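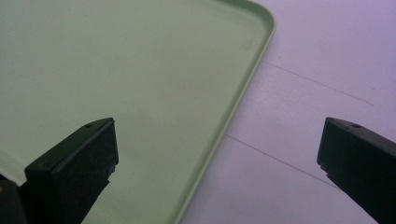 Sketard: tabletop handling recordings, with notes on what we bought to get them

README, last edited 30/07/2023
Maintainer: Gemechu Alemneh

Sketard is a small set of recordings made with hand-held grippers at a table. This file covers what is in the folders and where the money went. The second part is longer, as it tends to be.

What's in it

124 recordings, 96 of them usable. The other 28 are in the folder called rejects, which I was asked to delete and didn't. Most are fine up to the moment somebody remembers the storage card is full.

Props are household things: trays, table linen, cutlery, soft goods. They were the cheapest line in the budget and the only one that came in under.

Equipment bought

Rondesero hand-held grippers, 2. We planned for one and a spare. The spare was in daily use by the end of the first week, so for next time please write down two and a spare.

Finger sets, black, 6 pairs. Fingers are consumables. The purchasing form has no box for consumables under "robotics," so ours went through as office supplies, next to the toner.

Bognár storage cards. Buy double. Whatever number you have in your head, it was in mine too.

Jivine mounting kit. Arrived with every screw except the length we needed. Budget for a trip to the hardware store and the afternoon that goes with it.

Soft items

Big fuzzy things are worth having on the list early, before the grippers are ordered. Opening width is the number to ask the vendor for. A charcoal cushion-like piece takes up most of the space between the fingers and then keeps going, and a spec sheet that only talks about payload won't help you plan for that.
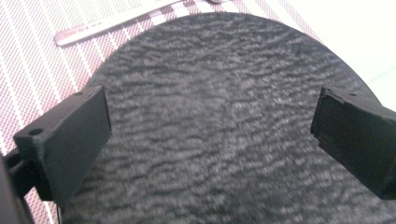
Planned for December

One real arm, if the quote survives its next meeting. The quote leaves out the stand, the controller cable and the training day, so I've added those by hand in the margin of the budget sheet.

More finger sets. See toner, above.

No new table. I asked.

Known gaps

Prop names are not consistent between folders. "Mat" and "placemat" mean the same thing; "cloth" means whatever the person typing felt it meant.

Costs are in costs.csv, shipping listed separately. Please don't sort that file by price if you're easily upset.

Corrections go to Gemechu. Requests for the spare gripper go to Gemechu too, and the answer is no.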